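About Us

Limen is a small household skills school. We teach the everyday work of a kitchen to people who are moving into their first own home: washing, drying, stacking, putting away. Many of our learners have never kept a kitchen before, and we think it is a good place to begin.

The school was opened by two friends in the back part of the old Renier bakery. Today we have 388 former learners, and we hope to welcome number 400 before the end of November.

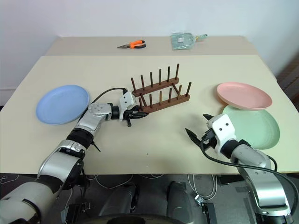 Azlan Wijaya
Founder and Head of Courses
Posted in November

Our first lesson is always the dish rack. We use a wooden one with upright pegs, and a few plates in plain colors: light blue, pink, pale green. The colors help when a teacher must say which plate goes next. A dustpan is kept at the back of the table, and every lesson finishes with sweeping.

A plate should stand on its edge between the pegs, so that the air can reach both sides. Learners often want to do it fast. We ask them to do it slowly – one plate, then the next, with a space between if the rack allows it. The course has two levels, and the second one includes pots, glasses and the planning of cupboards.

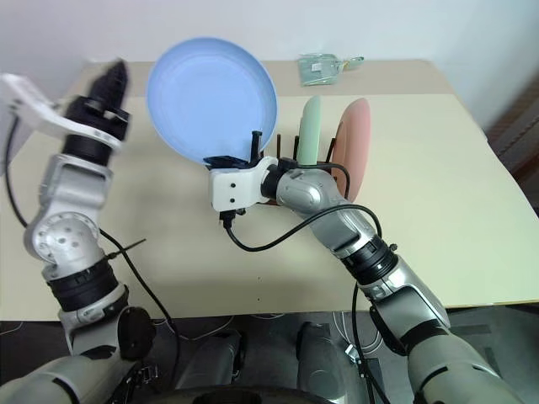 Ruby-Lee Te Moana wrote to us that she still puts the largest plate in first, as she learned at Limen, and that her sister now does the same without having taken any lesson. She also asked for a course about sharp knives, and we are preparing it for the spring.

Lessons are held in the morning and in the early evening. Please bring an apron and a small towel – all other things are here.

Contact | © Limen Household School, McKinnon Lane | Back to top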